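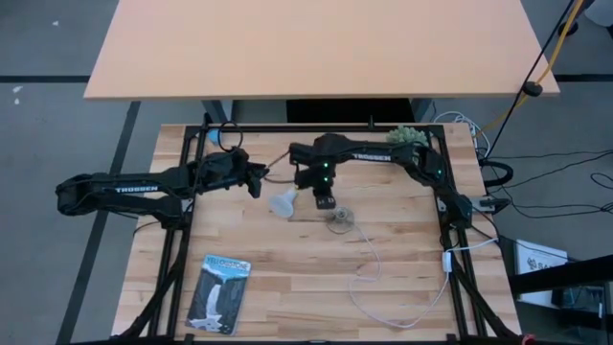

Yellowstone et sa cascade en noir et blanc, sur la table en bois clair.

Jergate : des ampoules, des guides de voyage et du monde à la Brallow

On savait que la bibliothèque d'objets de Jergate avait ses fidèles. On ne s'attendait pas à les voir arriver si nombreux en octobre, sous la pluie, pour une étagère de luminaires et un rayon de guides de voyage ! La Brallow a ouvert ces deux nouvelles sections dans l'ancienne boutique Després, rue des Tanneurs, et la première matinée a tout de suite donné le ton : à 10 heures, il fallait déjà patienter sur le trottoir pour poser son sac.

Rappelons le principe pour ceux qui n'ont jamais poussé la porte. On apporte ce dont on ne se sert plus, l'équipe l'inscrit au registre et l'objet peut ensuite repartir chez quelqu'un d'autre, pour quelques semaines ou pour de bon selon la couleur de l'étiquette. Vert, c'est un prêt. Jaune, c'est un don. Le registre compte désormais 2 007 objets, des serre-joints à l'appareil à raclette, en passant par une collection de moules à kouglof qui mériterait à elle seule une visite.

Jusqu'ici, pourtant, tout ce qui touchait à la lumière restait dans des cartons au fond de la réserve. Il y avait là des abat-jour, des rallonges, des douilles orphelines, et surtout des ampoules, beaucoup d'ampoules, souvent déposées en vrac dans un sachet après un déménagement. Le tri a pris une bonne partie de l'été. Il en est sorti 599 pièces bonnes à être proposées, rangées par culot puis par forme, et c'est un vrai plaisir de parcourir les casiers. Les flammes pour les lustres d'un côté, les globes de l'autre, les petites bougies dépolies dans un tiroir à vis qu'on dirait fait pour elles.

Les grosses ampoules à réflecteur ont droit à leur propre tablette, tout en bas. Ce sont celles que l'on cherche toujours au mauvais moment, celles des spots encastrés de cuisine ou des vieux lampadaires de bureau orientables. Elles prennent de la place, roulent dès qu'on les couche, et personne n'en garde deux d'avance. Les voir enfin réunies, debout, prêtes à être comparées avec celle qu'on a glissée dans sa poche de manteau, voilà qui simplifie la vie ! L'équipe conseille d'ailleurs de venir avec l'ancienne ampoule, même cassée du filament. Une photo du culot dépanne, mais rien ne vaut la pièce en main, surtout quand le marquage s'est effacé avec les années.

Un coin d'essai a été monté près de la fenêtre avec le matériel de l'atelier Skusari, installé deux rues plus haut. On y trouve une lampe par type de culot et une multiprise à interrupteur, de quoi vérifier sur place que tout s'allume avant de repartir. Skusari a aussi préparé un carnet de conversion très bien fait, écrit gros, qui donne les équivalences entre les anciennes puissances en watts et les lumens d'aujourd'hui. On peut le feuilleter au comptoir. Plusieurs visiteurs l'ont recopié sur un bout de papier, et il sera sans doute reproduit en petit format dans le courant de l'hiver. 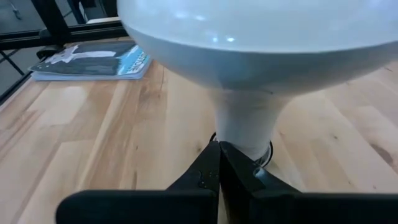 Pour une lectrice de Jergate, venue avec deux cabas, l'essentiel tient aux casiers du bas : elle raconte avoir cherché tout un printemps une ampoule à réflecteur pour le couloir de sa mère, avoir fini par changer le luminaire entier, et regrette que l'étagère ne soit pas arrivée un an plus tôt. Elle aimerait aussi que les teintes soient mieux signalées, « parce qu'un blanc froid dans une chambre, on s'en aperçoit le soir, quand il est trop tard pour revenir ».

La remarque a été entendue. Des pastilles de couleur devraient bientôt distinguer le blanc chaud, le blanc neutre et le blanc froid, avec un rappel au-dessus de chaque casier. En attendant, il suffit de demander au comptoir, où l'on vous répond volontiers et longuement (prévoyez du temps, les conversations sur l'éclairage d'une salle de bains peuvent aller très loin).

Et les voyages dans tout cela ? L'idée est venue des dons eux-mêmes. Au fond des cartons qui arrivent à la Brallow, sous les câbles et les bouchons de carafe, il y a presque toujours un guide. Un plan de Lisbonne, un petit livre sur les sentiers du Jura, un ouvrage en anglais rapporté de très loin et jamais rouvert depuis. Plutôt que de les envoyer au papier, on leur a donné le mur de gauche, celui des anciennes vitrines Després, avec leurs tablettes étroites où les couvertures se présentent de face. L'effet est superbe. On entre pour une douille et l'on se retrouve le nez sur des gorges, des geysers et des phares bretons.

Les parcs américains forment pour l'instant le coin le plus fourni, avec 11 titres, presque tous en anglais. Ils plaisent énormément, y compris à ceux qui n'ont aucun projet de départ. Les couvertures anciennes y sont pour quelque chose, et les cartes pliées encore plus. Certaines portent des annotations au crayon, un itinéraire, le prix d'une nuit de camping, une croix à côté d'un belvédère. Il a été décidé de ne rien gommer, et c'est tant mieux !

Les guides partent tous en prêt, étiquette verte, pour six semaines. Les tarifs et les horaires imprimés à l'intérieur sont évidemment à vérifier avant un vrai voyage, mais une cascade ne change pas d'adresse, et pour préparer une promenade ou rêver un peu, ces livres ont encore beaucoup à offrir. Une feuille glissée à la fin de chaque volume permet de laisser un mot au lecteur suivant. Celle du guide des Cévennes est déjà remplie au recto.

La Brallow prévoit quatre soirées d'ici au printemps, alternativement consacrées à l'un et à l'autre rayon. La première portera sur le remontage d'une lampe de chevet, de la fiche à la douille, avec les outils de Skusari. Chacun peut apporter la sienne, à condition que le pied soit vide et propre. La suivante sera une soirée de cartes et de récits, où l'on vient avec un guide annoté et cinq minutes d'histoires, pas davantage, car la salle est petite et les bavards nombreux. L'inscription se fait sur le cahier posé à l'entrée.

Côté dépôts, quelques consignes ont été précisées. Les ampoules doivent arriver emballées une par une, dans du papier journal ou une vieille chaussette. Les tubes fluorescents ne sont pas acceptés et vont à la déchetterie, tout comme les modèles fendus. Les petites pièces que l'on n'arrive pas à identifier sont en revanche les bienvenues : embouts, ventouses, cônes en plastique, bouts de câble munis de leur connecteur. Une caisse leur est réservée, et il se trouve souvent quelqu'un, dans la file, pour reconnaître le morceau manquant d'un appareil oublié au grenier.

L'ancienne boutique Després est ouverte le matin de 10 heures à midi, puis de 15 heures à 18 heures. L'entrée se fait par la cour quand le rideau est à moitié baissé. Les poussettes passent sans peine, les vélos restent dehors, et les cartons vides sont à prendre sous l'escalier.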